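3.2 Starting layouts

Folding instructions mostly assume a shirt that is already flat and square to the person. Ours rarely were. Shirts came out of the basket and got spread by hand on a table with a cloth on it, then scored for layout before any fold was made. 59 layouts kept, 28 dropped (sleeve trapped under the body, mostly). Scoring by Urquijo, second pass by the Ibarra group.

Two layout types matter here. Lengthwise: collar away from the folder, hem close. Sideways: collar to the left or right, sleeves pointing toward and away. Figure 4 is a sideways one, orange short-sleeved T-shirt, collar end left, with a bunched fold still sitting between the upper sleeve and the body.

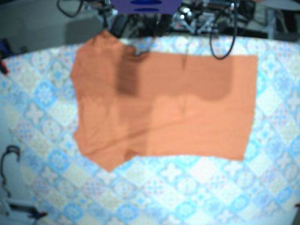 Figure 4. Sideways layout, short-sleeved T-shirt on patterned tablecloth. Bunching at upper sleeve, long diagonal crease from the lower left shoulder area.

Creases were not smoothed out before scoring. We went back and forth on this. A long crease across the chest will usually survive the first fold and show up in the finished stack, so smoothing first hides the very thing we wanted to measure. Bunching at the sleeve is worse, it throws off the fold line and teh sleeve ends up sticking out. Sleeve faults and body creases are therefore scored seperately, as in the Tirnik sheets. Hem angle was noted but not used in the totals.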